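Section 7. Teaching the Coffee Routine

Read Section 6 (Arm Mounting and Cable Routing) first. If you skipped it because the arms were already bolted down, go back and check the bolts. Tullio Martinelli once skipped it too, and the Pallari workshop now owns a mug with two halves.

What you need

Both arms, homed and gloved
The controller, running the Skaken sequence editor
An espresso machine with a lever you can reach from above
One sturdy glass, plus a spare you don't care for
A towel

7.1 Placing the machine

1. Put the coffee machine on the table with the drip tray facing the arms.
2. Slide it until both hands can reach the tray without either elbow locking. The editor shows a locked elbow in orange and then complains about it at length.
3. Mark the position of the base with tape. You will knock it. Everyone does.
4. Run the machine's mains lead away from the arms and keep it off the table edge.

Note: Table height matters more than you would like. The saved poses assume 952 mm from floor to tabletop. If yours differs, re-teach every pose. Adding the difference to each one in the editor looks clever and ends in a puddle.

7.2 Teaching the hands

5. Set both arms to Guide mode and wait for the beep.
6. Take the right arm by the wrist, never by the fingers, and bring the hand to the glass. Close the grip slowly from the editor. Stop at the first sign of contact and save the pose as HOLD.
7. Lift the left hand towards the top of the machine, fingers together, and save it as REACH.
8. Check the left thumb. It likes to wander down to the rim of the glass while the fingers are busy higher up. A light touch is harmless, but a firm one will fight the right hand, and the glass loses.
9. Leave slack in the cable at each wrist. It should hang in an easy loop through the whole movement.
10. Play the sequence at the slowest speed with the machine switched off and the glass empty. Then do it again.

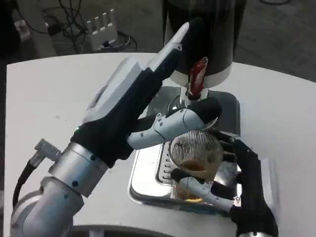
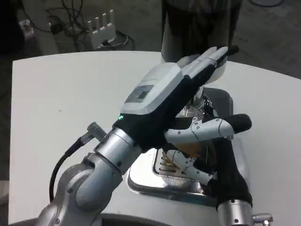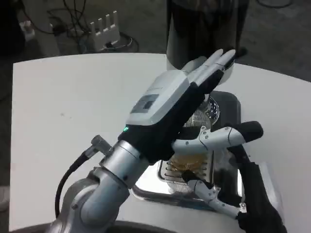
Fig. 7-2. Hand positions at the coffee machine, left arm raised from the lower left.

CAUTION: Keep your own hands off the table while a sequence is playing. The arms have no opinion about whose fingers are whose.

CAUTION: Hot coffee. Do not lean in to admire the grip.

7.3 First live run

11. Switch on the machine and let it warm up.
12. Put the glass on the drip tray, inside the tape cross if you made one.
13. Keep one hand on the stop button and press Play with the other.
14. If the glass tilts, stop. Open the HOLD pose, lower the right wrist slightly and save again.
15. Empty the drip tray before the next run. The sequence does not include this, and Orestis Sotiropoulos, who wrote it, has no plans to add it.

If it goes wrong

Error 141 (grip timeout): the glove has bunched up at a fingertip. Pull it straight and restart the hand.

Left hand stops short of the lever: the machine has moved. See step 3, which you may have thought optional.

Arm jerks at the start of REACH: home both arms again, then check the connector at the wrist is screwed fully in.

Milk is covered in Section 8. Please don't attempt it yet.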